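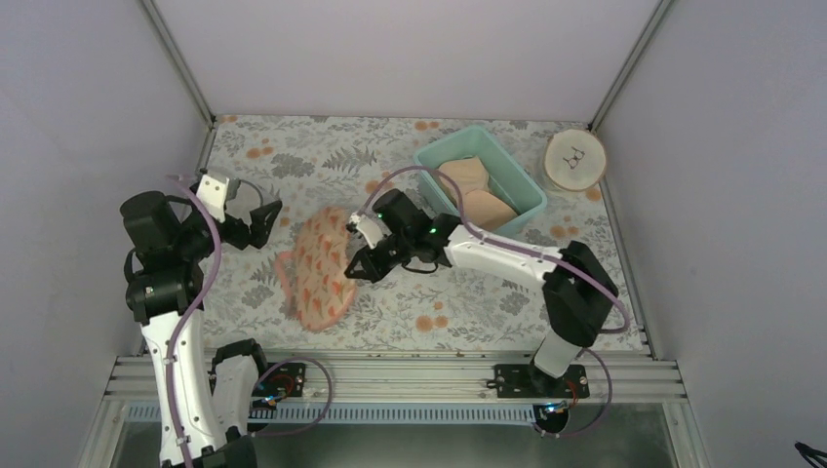
Fig. 7. Two white arms with purple cables, patterned tablecloth.

7. Setting up the headline filter

Kistavard ships with a filter that claims to tell a joke headline from a real one. Treat that claim with care. In the test run dated 23/10/2019 it was fed 1071 headlines from entertainment and politics feeds and sorted 814 of them the way our two readers did. The release notes call this "near-human." You may want to ask which humans.

You need an editor account and at least one working feed (section 4) before you start.

1. Open Settings, then Feeds, then Tone.
2. Switch Tone Filter to Manual. The default is Automatic, which publishes without asking you.
3. Pick a starter list. Tahiri is the shorter one and covers film, TV and celebrity news. Sindcombe adds politics and late-night recaps. Both were last updated in May, so neither knows any show that has premiered after that.
4. Set the Sarcasm slider. It runs from 0 to 10. We have found no difference between 6 and 9, and support has not been able to describe one either. Leave it at 5.
5. Click Run Sample and wait for the results page. The progress bar stops at 91% for a while.
6. Read the results yourself. All of them.

Note: "Confidence" on the results page measures how often the filter agrees with itself on a second pass. A headline marked 99% can still be wrong, and a pun in the headline makes that more likely.

7.1 Correcting the results
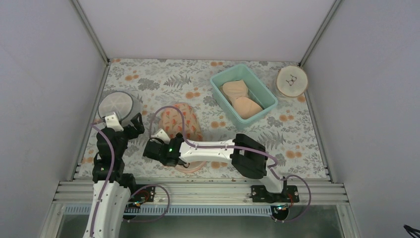
Fig. 8. Floral mat and front rail.

1. Click any headline in the Joke column that is a real story and choose Move.
2. Do the same for the Real column. Expect to find more here. Celebrity divorce statements and parody celebrity divorce statements look alike to the filter.
3. Choose Save as List and give the list a name. Do not use the name Prisach. It is reserved for the old import format, and the program will accept it and then lose your list.
4. Run the sample again and compare.

The second run is supposed to be better. Yolanda Kasprzak moved 4 headlines and saw an improvement; Haris Stan moved far more and got a worse result than he started with. We can't say why – the vendor's answer was to try a bigger sample.

CAUTION: Do not turn on Auto-Publish for the weekly roundup until someone has read a full batch. Anything over 910 items is cut off without a warning, and the missing ones do not show up in the log.

CAUTION: Undo covers the last move only.

If the Joke column is empty, check the feed address first. If the address is good, restart the filter, though we have seen that help only once. For export settings, see section 8.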